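Tullarach Work Table: Set-Up Guide
Section 5. Laying the Foam Top

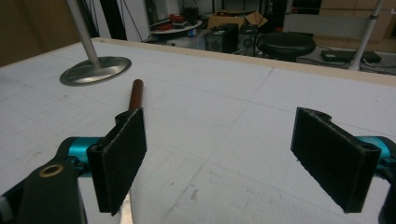 Foam top in place, with wooden border strip along the far edge.

Read this section through before you open the panel pack. The panels go down dry, with no glue or tape.

1. Wipe the tabletop and let it dry. Grit left under a panel shows as a bump later.

2. Set the first panel in a corner, tight against the border strip. Work along that edge until the row is full.

3. Lay the next row against the first. Push the seams together by hand. A faint line between panels is normal.

4. Trim the last row with a sharp knife and a straightedge. Cut on a separate board, never on the table.

Note: Panels are 40 mm thick. If your pack is marked 306, it contains the thinner panel and needs the spacer sheet from the Ackroyd kit underneath.

5. Place any pole with a base plate only after all panels are down. The plate must rest flat on the foam. If it rocks, lift it and check for a raised seam.

CAUTION: Do not drag a pole across the top. Lift it by the shaft with one hand under the plate.

CAUTION: Do not load a pole on a free-standing base above 5 kg.

Care

Scuffs and small dents do not affect use. Clean with a damp cloth and mild soap. Do not use solvents. Replace a panel when a dent keeps small parts from standing level.

Replacement panels are sold singly by Oditgate. Quote the pack number when ordering.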